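Open day at Meireles: baskets, tissues and a lot of walking

So I finally made it to the Meireles open day, after missing it two summers in a row.

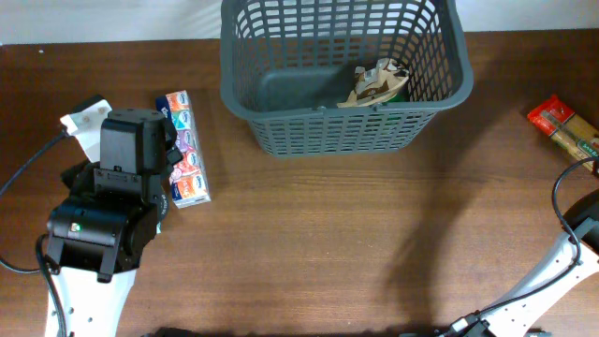

Doors were at 8 in the morning and I was there at ten past with a coffee I wasn't allowed to bring in (fair enough, I drank it on the step). Soo-ah Cha was doing the first tour of the day and took a group of six of us straight to the packing room, which suited me fine because that was the part I came for! I pack care parcels at home for my sister's theater group, badly, and I wanted to see how people who think about it all day go about it.

The whole place runs on baskets. Dark gray plastic, rectangular, thick rim, sides made of a grid of little openings. I have a cupboard full of wicker ones that shed bits on everything, and I came away thinking I should give up on them. Soo-ah's rule is that crinkly packages go in first and get leaned against the inside wall, and then you fill in next to them. I've always laid mine flat and wondered why I ran out of floor.

Then there were the pocket tissues. You know the long bundles with every packet in a different color, blue and teal and purple and on down to orange? I would have torn one open and scattered the packets into the gaps. Colleen Perron, who was on my tour and used to run a gift shop, said she'd always kept them bundled until the very end, and the two of them got into a proper debate about it — ten minutes at least, and I enjoyed every one of them.

We all got a turn at filling a basket. Mine looked fine until I tried to lift it and everything slid to one end. Norbert Fülöp did his in no time and was a bit smug about it.

Lunch was soup and rye bread for 6 dollars in the canteen, and it was good soup. Get there before noon if you go, the line went out the door. After that I did the Sideck hall across the yard, mostly shelving, and I'll admit I skipped the talk at 3 to sit down.

Parking is the one real complaint. The lot holds 50 cars and it was full by nine, so I ended up way down by the feed store. Next one is in August again and Marlene Simard at the front desk said you can put your name down by phone. I already did — two places, my sister's coming.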